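Automated grocery packing at Abugri

Abugri is a produce packing site where robot arms from Zeltico fill customer bags. Its 237 workers once packed everything by hand - now 4 arms share the job.

Changes for staff

Packers have moved into quality checks and arm training, and they set the pace of each station themselves! Shift lead Qiuyue Li credits the change with far less wrist strain. Soft fruit such as apples gets a two-finger grip over an open cloth tote.
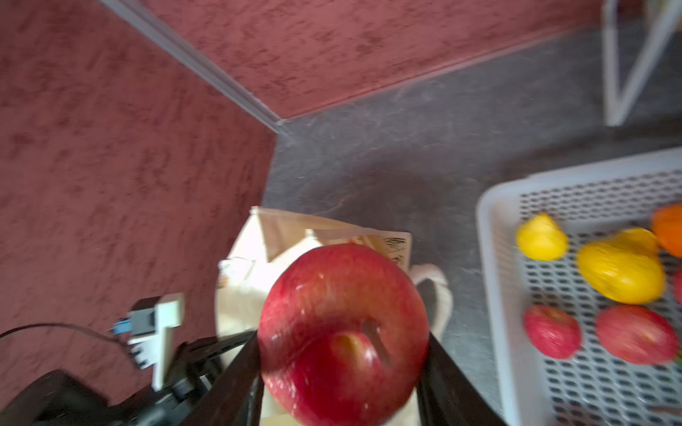 See also

Skistix
Suser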